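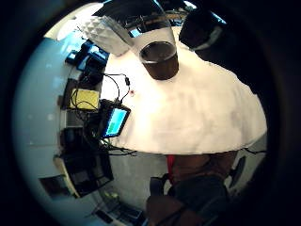
Figura 1. Vaso transparente con bebida oscura, junto a la pieza blanca de relieve facetado.

4.2. Disposición de los objetos en la mesa compartida

El inventario de Saludo reúne 524 registros de mesas de uso común en oficinas abiertas. En esta sección tratamos solo las de la sede de Konberg, donde la mesa de pausa queda junto a los puestos de trabajo y recibe cosas de procedencia muy distinta: vajilla, botellas personales, flores, aparatos con sus cables. Seguimos la división de Ha y Sanna entre objetos de estancia, que permanecen en la mesa durante toda la jornada, y objetos de paso, que alguien trae y se lleva. La división funciona bien con la lámpara y mal con los vasos.

Los vasos de bebida son el caso más frecuente de objeto de paso que se queda. En las fichas se anota el recipiente, el nivel aproximado del contenido y el objeto más próximo, sin intentar deducir quién lo dejó. El de la Figura 1 está lleno más o menos hasta la mitad y se fichó como «en uso», criterio que aplicamos a todo recipiente con líquido a la vista. Do-yoon Ha propuso una tercera categoría para los que llevan más de 300 minutos en el mismo punto; no la adoptamos porque en muchas fichas falta la hora de llegada.

Las flores plantean otro problema. Un ramo ocupa poca base y mucho volumen, y mientras se arregla o se cambia de lugar las demás piezas tienden a quedar en los laterales. En la Figura 2 la lámpara y la cristalería están a la izquierda y los recipientes de bebida a la derecha, con el ramo en medio.
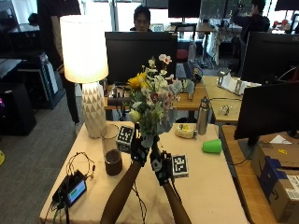 Figura 2. Ramo de tonos blancos, crema y rosa pálido, con follaje verde y una flor amarilla, sujeto por el tallo sobre la mesa con mantel beige. A la izquierda, lámpara encendida; a la derecha, vaso verde lima tumbado y botella de acero inoxidable.

El vaso verde tumbado se contabilizó como objeto apoyado, igual que si estuviera de pie. La posición consta en un campo aparte — «vertical», «tumbado» o «invertido» — que los dos codificadores rellenaron por separado. Las discrepancias se concentraron en los recipientes pequeños con tapa, que uno asignaba a comida y otro a material de oficina. Gerardo Sanna revisó 70 fichas de este tipo y en 10 de ellas dejó la función sin asignar.

También se registró el color, con un vocabulario corto. Los tonos vivos se localizan con facilidad aun cuando la pieza es pequeña y está cerca del borde; las piezas beige o blancas sobre fondo claro obligaron más de una vez a consultar una segunda vista antes de cerrar la ficha.

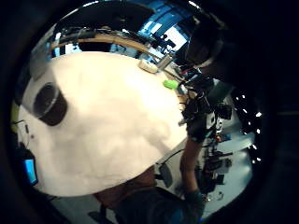

4.3. Criterios de agrupación

Se consideró grupo todo conjunto de piezas contiguas sin espacio para colocar otra entre ellas. Los cables se excluyeron del cómputo.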